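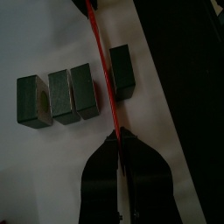
Gripper keeps stopping short or landing off to one side of the blocks

Posted by panance_bench

Small arm on a white table, two black fingers, camera up by the wrist. Job is dead simple, pick up green wooden blocks and put them down again. Was fine until May, now it comes down a bit to one side and knocks the block it wants. Worse when they are close together. The Pledeo config hasn't been touched as far as I know. Repeated the camera calibration twice, no change. Finger opening is set to 50 mm, blocks are 32 wide. What do I check first? Need it going by 4 o'clock tomorrow if poss.

egger_left

Mechanical before software, always. Power off, hold the fingers and wiggle. Any play at all and your calibration means nothing, you are just calibrating to a loose finger.

Then look at the tips. Ours chipped at one corner and the wood would turn in the grip as it closed. Swap them as a pair, dont mix old and new. Finger screws get threadlock, a tiny drop, then leave it overnight before you run it.

After that the camera bracket. Mark across the joint with a paint pen so you can see if it creeps.
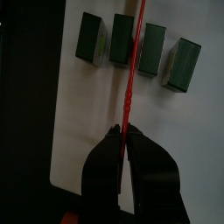 Spacing matters as well. 50 open on a 32 block leaves you 18, so nine a side if the thing is dead centre, and then take off the thickness of the finger. Stand them in a row with hardly a gap and there is nowhere for the finger to go. I'd leave 40 between blocks while you are testing, then close it up bit by bit. One block on its own first. If it's off by the same amount every time that's an offset, easy. If it wanders, something is loose.

Also check the lighting. Dark green on white should be easy to pick out but shadows are dark too, and if your threshold is sloppy it takes block and shadow as one lump. Centre gets pulled towards the shadow side. Had exactly that – lost most of an afternoon to it.

murkero_fan

reboot it

tinlid

Second the shadow thing. Also did you redo the tool offset after the calibration? Seperate step in Pledeo, easy to miss. Mine was 13 mm out and I'd blamed the fingers for a week.

panance_bench

Right – bracket screw was loose, half a turn on it. Still off but same amount every time now. Doing the tool offset next, will post back.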